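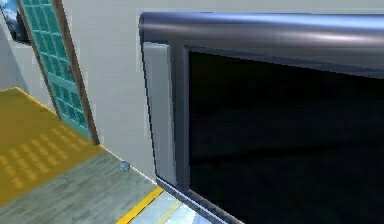

### 4.2 Streets named by theme

Hirnwood has 531 streets, and 161 of them are named after trees, few of which grow there. Gollon chose composers and ran out of famous ones by the second subdivision. Residents of the later blocks spell their address aloud a good deal.

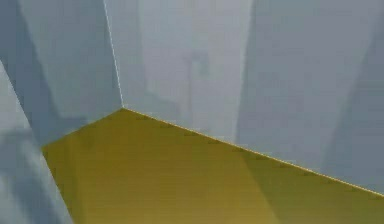
Prasto, reading a draft of this section, objected that spelling trouble is a poor measure of a bad name, and that people in the numbered streets get lost just as often.

**Figure 3.** An olive-yellow floor meeting pale blue-gray walls in a simple simulated room.

We accept the point in part. Numbers are easy to spell, but Gollon has both a 9th Street and a 9th Court, and they do not meet.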